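**Talness covering cloths, mixed pack (white and teal)**

Bought from Larnwood in January, used since then as dust covers, bed covers and general sorting cloths.

The pack holds four pieces, two white and two teal. They are sold for covering furniture and for spare bedding, and the leaflet does not commit itself beyond that. I wanted something large enough to go over a stripped bed and plain enough to be washed without sorting through a list of conditions. The Herkix cloths I had before met the first requirement and failed the second, as their hems pulled in and the sheets would no longer fold square.

**Weight and finish**

One white piece came to 488 g on the kitchen scales before its first wash. The cloth is a plain weave with no visible pattern, and the white and the teal feel the same in the hand. The hems are double turned and sewn with a single line of stitching. On three of the pieces the line is straight and the corners are folded in properly. On the fourth, one of the teals, the last hand's width of one hem had been sewn slightly off the fold and a raw edge was showing. I resewed it. It took a few minutes, but at this price I would expect it to be caught before packing.

There is one care label on each piece, stitched into a short side. This is the better place for it. On the Herkix the label sat at the corner, where it was always on top once folded. The print on the Talness label is small, though it has so far survived washing.

**Handling**

The cloth is soft enough to drop into place over an uneven surface. Stiffer covers tend to stand away from what they are covering and slide off again, and there is little of that here. The other side of it is creasing. Anything left in a heap takes on the shape of the heap, and both colours show this, the white rather more under a ceiling light.

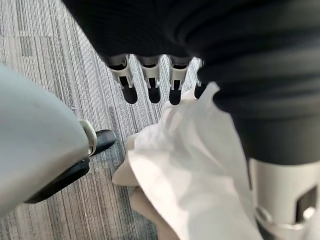 For covers this is of no consequence. For a bed that somebody is going to look at, it is, and the leaflet's claim of "easy care" should be read with that in mind. Hung out straight from the machine and pulled square at the corners, a piece dries with shallow creases that go with a warm iron. Left in the drum for an hour, it needs steam. I would not buy these if I disliked ironing and intended to use them as top sheets.

Folding is simple with two people and tolerable with one. The pieces are cut square to the weave, so the edges still meet after three folds. I checked this again after washing and the difference between the two long sides of a white piece was too small to matter.

**Washing**

I have put the pack through 11 washes, all at the temperature on the label, with a 1000 rpm spin. The detergent was the Konstantinidis unscented liquid, measured to the line for a medium load. White and teal were washed apart for the first few and together after that.

Observations, in no special order:

- Shrinkage happened in the first wash and then stopped. It was greater along the length than across.
- The teal gave off some colour in the first wash. A scrap of old white pillowcase put in with it came out faintly tinted. In the second wash the scrap stayed as it was.
- The white has kept its tone. It started as a clean, slightly cool white and still looks it beside an unwashed offcut of another sheet.
- The teal has dulled a little along the hems, where the cloth is thickest and rubs most. The flat areas have not changed that I can see.
- Lint was heavy at first, mainly from the teal, and the filter needed clearing. It is now ordinary.

The label permits a tumble dryer on low. I tried it once with a teal piece and would not repeat it. The hems dried well before the middle and came out rippled, and the ripple stayed until the next wash.

**The two colours together**

I had assumed the mixed pack was a way of selling off whichever colour was slower. In use it has been the most practical thing about the set. White goes over the mattress or the furniture, teal goes on top for whatever is being sorted or moved, and the two are told apart at a glance when they come off again.
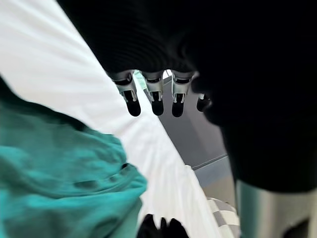
It also settles which cloths may be put to dirty work. Teal hides tea, dust and shoe polish far better than white does, and in this house it has become the one that goes under things. Larnwood lists the white separately but not the teal, so anyone wanting a full set of the darker colour has to buy mixed packs. I asked by email whether that would change and was told there were no plans.

**Faults**

The hem already mentioned. The outer bag, a thin drawstring affair in which the set arrives, gave way at the seam within a month and has been thrown out. The leaflet gives one size for all the pieces and makes no allowance for shrinkage – a generous piece before washing is an adequate one after, and on a deep mattress the overhang at the foot becomes short. Measure the bed first and assume a loss.

**Compared with the Herkix**

The Herkix cloth is heavier and creases less. It also costs more, dries more slowly and, in my case, lost its shape. For storage covers that are seldom washed it may still be the better choice. For anything that goes through the machine every week or two, the Talness is easier to live with, and I have ordered a second mixed pack for the back bedroom.

Rating: four out of five. One mark off for the stitching and the bag.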